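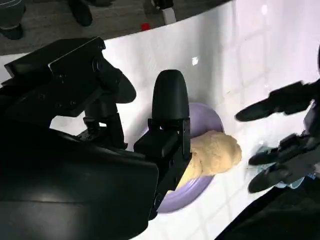 Wendy Holroyd would like it known that the dough was her idea, and that she takes it back. Blocks, she says, stay the shape you left them in, and a person can go home at five.

She has a point. We are the Vorkevis group, and we teach two-handed manipulation by doing the same small job over and over, a person driving both arms, until there is enough of it to train on. Progress so far: 1,546 episodes recorded, 384 of them thrown out. Wendy did most of the throwing out.

The gallery is short because most of what we do looks exactly like the rest of what we do. The view at the top is from one of the wrists, and the wrist is what the policy gets to see, so we have all learned to love it. Pale yellow dough, a lavender plate, a finger up against the dough and the other gripper reaching in from the right. The shiny white surface gives us glare and ceiling reflections at no extra charge.

A few notes for anyone joining the Belgate sessions in July:

An episode is one attempt, start to finish. If you sneeze, it is still an episode.

Label it before you start the next one. You will not remember. Wendy will.

Failed attempts are kept if they fail in an interesting way – dropping the dough is no longer interesting.

New operators do 14 practice runs first, and none of those go in the set, however proud you are of number nine.

Last updated 24/05/2019. More pictures when somebody picks them out.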